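Skirnaden to end use of disposable cups in shared kitchens

Skirnaden Housing Office will stop supplying disposable cups in its shared kitchens from 17th July. Residents and visitors will be asked to use insulated mugs with handles, which may be borrowed at the kitchen counter or brought from home. The change applies to all seven shared kitchens run by the office, including those at Amegashie House and in the Hinness building.

The office has bought 100 mugs for the first stage. They will be divided among the kitchens according to the number of residents registered at each address. Any mug not borrowed by the end of the day is to be washed and returned to the open shelf, with the handle facing out.

Under the new rules, mugs must be set down on a mat and may not be left directly on the white tables. The tables at Amegashie House were refinished in January after a number of ring marks were reported, and the office does not intend to repeat the work.
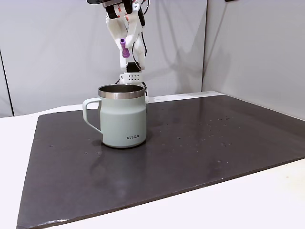
An insulated mug in pale green, marked KIIRA, on a dark gray mat.

Mugs brought from home may be of any make or color. They should have a flat base and hold their shape when filled with hot water. Glass mugs and mugs with a cracked rim will not be accepted on the drying shelf. Residents are advised to write a name or apartment number on the underside, in a marker suitable for dishwashers, as the office will not keep a register of personal items.

Most of the written responses received before the decision dealt with cleaning. The office has accepted that water will be spilled in the ordinary course of rinsing and filling, and the notice now includes a section on wet surfaces. Dark, glossy surfaces are to be wiped with a dry cloth before the next person uses them. Droplets left to dry leave pale spots that need a second cleaning, and abrasive pads are not permitted for this purpose. Mats are to be lifted and wiped on both sides at closing time – a step that was missing from the draft notice.

Cloths will be kept in the drawer nearest the sink. Used cloths go into the laundry bag and should not be hung over the faucet. The supply of cloths will be checked by the building staff on the same round as soap and trash bags.

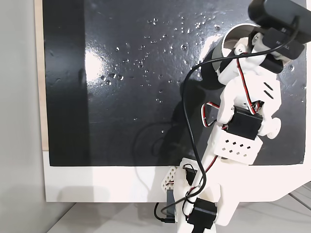 One resident of the Hinness building objected in writing that the wiping rule would be ignored during the morning rush, and asked that a second set of cloths be placed by the door. The office has agreed to the request for Hinness and will consider it for the other kitchens when the first stage is reviewed.

A deposit of 60 cents will be charged for each borrowed mug taken out of the kitchen and will be repaid when the mug is returned. No deposit applies to mugs used on the premises. Lost mugs will be replaced from the deposit fund, and the office will report the balance in its January notice to residents.

The remaining stock of disposable cups will be sent to the Trestberg depot for use at outdoor events. No further orders will be placed. The kitchen at Amegashie House will close for 2 hours on the first morning so that the shelves can be put up, and will then keep its usual hours.

Questions about the new rules may be left at the front desk of any building. Printed copies of the notice are available there in large type.

Comments (4)

Reader from Trestberg
Will the mugs fit under the hot water tap at Amegashie? The tall ones don't. I've had to fill mine from a pitcher since the tap was replaced.

Reader from Hinness
Good decision and overdue. The trash can by the sink is full of cups before lunch every day.

Unnamed reader
60 cents is not going to bring a mug back. It should have been at least a couple of dollars.

Reader from Hinness
In reply to the above – most of us only want one for the stairs and the mail room, I think a low deposit is fine. Could we please have lids though

Report this comment | Load older comments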